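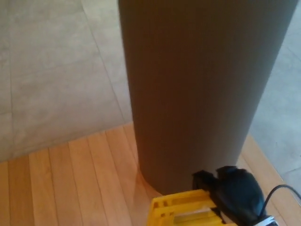 *The big brown one, standing on the floorboards.*

I keep the notes for our packing corner in this repo, mostly so I stop answering the same messages over and over. If you've come over from the Plodar page looking for the label templates, they're in `labels/`. Everything else here is about paper, tubes and where on earth we put them.

## What's in the folder

- `labels/` — print templates, one per box size
- `stock.csv` — what we've got and where it lives
- `wraps.md` — how I wrap each sort of thing (long, sorry!)
- `old/` — the lists from before we moved rooms. Please don't edit these, I still look things up in them

## The stock list

`stock.csv` has one row per item. The columns are dull but here they are:

| column | what goes in it |
|---|---|
| `item` | plain name, lower case |
| `kind` | paper, tube, box, tape or other |
| `width_mm` | leave blank if you haven't measured it |
| `stands` | yes or no |
| `spot` | window, door, shelf or under bench |
| `note` | anything you like |

The one people ask about is `stands`. It means "can this be left upright on the floor by itself without me worrying". A fat brown cylinder with a good flat end gets a yes. A nearly finished roll that's gone skinny and wobbly gets a no and goes on its side under the bench. I used to have a column for weight as well, but I was making the numbers up (our bathroom scales hate anything tall) so I took it out in November.

If you don't know the width, leave the cell empty. Please don't put 0! The script that makes the shopping list sorts by width and I spent a whole evening wondering why we owned so much paper with no width at all.

## Standing things up

I'm firmly in the upright camp. Tall things lying down eat the whole floor, and then somebody steps over them with a mug of tea and I can't watch. Michalis Dimitriou thinks I'm wrong and wants everything flat on a rack, and he's put his case in `wraps.md` under "Racks", so do read it and make up your own mind.

What I do:

1. Sweep first. Grit under the rim scratches the boards, and they're soft, pale wood that marks if you look at it funny.
2. Tip it up slowly, holding it near the top, and let the bottom edge settle before you let go.
3. Leave a hand's width from the wall so you can get your arms round it later.
4. Never drag. Walk it round on its edge if you must, or fetch someone.

For the very tall ones I also run a strap to the hook by the window. The strap came from Jusside and it's fine, though the buckle is stiff and I've pinched my thumb in it more than once.

## Paper widths we use

The 600 mm roll does most of the work. It wraps every box we send except the long lamp ones, and it fits the cutter without any fuss. For the lamps we go wider, and I cut that by hand on the floor with the big scissors, kneeling on a cushion. There's a drawing of how I fold the ends in `wraps.md` — it's a terrible drawing, but the folds work.

Tubes are for posters and maps. Skeltico want their posters rolled print side out, everyone else wants them print side in, and yes, I've got it the wrong way round before. It's in the `note` column now, in capitals.

## Making the shopping list

From the top folder:

```
python list.py stock.csv --kind paper
```

Leave off `--kind` and you get the lot. It prints to the screen and doesn't save anything, so copy it somewhere if you want to keep it. Past 2000 rows it gets slow, but if we ever own that much packing stuff we'll have bigger problems than a slow script.

## Things I haven't sorted out

- Row 111 says "brown thing, ask". I've asked. Still don't know.
- The Zervas boxes are listed twice under two names, and I haven't worked out which name they prefer
- `spot` needs another choice for the hallway, where things keep ending up
- Version 4 of the label template prints a bit low on my printer and perfectly on everyone else's, so I've left it alone

## Changing things

Go ahead and edit the CSV directly, I don't mind at all. One row per item, save it as plain text, and put a few words in the commit message so I can tell what moved. For anything in `wraps.md`, add your way of doing it underneath mine and leave mine there — I do go back and read them, and the bit about taping corners is already much better than what I wrote the first time.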